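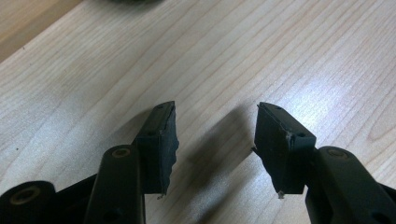
Rules for Robot Fingers

Many robots pick things up with a part called a gripper. A gripper works a little like your thumb and first finger. It opens, it closes, and it holds on to what is between its two fingers.

Some grippers are bolted to a robot arm. Others are held in a person's hand. Both kinds have joints that let the fingers swing in and out, and both kinds need looking after. People who work with them follow rules, much like the rules for scissors or a bicycle.

Why do the fingers have pads?

Hard fingers can slip, and they can scratch things. A dark, rubbery pad on the end of each finger gives a better grip. Pads do not last forever. The edges that face each other do most of the work, so they get rough and chipped first. A pad with a wavy edge may still hold a big block. It may drop a pencil.

Who checks them?

At the Wullar workshop, Yesenia Olvera checks the grippers. She has 21 of them to look after. Each one has a card, and on the card she writes how many times the gripper has closed since it got new pads. After 1000 closes, the pads come off, even if they still look good.

Sometimes pads come off sooner. Yesenia changes them if a piece is missing from the edge, or if one pad is worn more than the other. She always changes both at once. A new pad and an old pad do not meet evenly.

Rules before you start

Look at both pads. Look at the inside edges as well as the tops.

Check for fuzz, threads, or crumbs. Small bits of white fiber can hang from a worn pad, and they can end up on whatever you pick up next. Ask an adult to take them off with tweezers while the gripper is open and switched off.

Wipe the table. Crumbs can stick to the pads.

Open the fingers all the way and close them slowly. Both should move by the same amount. If one gets stuck, stop and tell an adult.

Rules while you work

Keep your own fingers out of the gap. This is the most important rule. An open gripper is still a gripper that can close.

Keep away from the joints, too. The places where the bars turn can pinch skin. Some joints have a metal ring inside called a bushing, which helps the parts turn smoothly. Do not poke anything into the holes.

Tie back long hair and push up loose sleeves.

Only one person works a gripper at a time. If someone else needs to move an object, the first person says "open," opens the fingers, and lets go of the controls.

Rules for after

Leave the fingers open when you put the gripper away. Pads that are pressed together for days can get flat spots.

Write on the card. If you saw something wrong, write that down too, even if it is small. Crisóforo Ventura reads the cards every Thursday and orders new parts.

Words to know

Gripper: the part that grabs and holds.

Pad: the soft cover on the end of a finger.

Linkage: a set of bars and joints that move together.

Bushing: a ring that lines a hole so a joint turns easily.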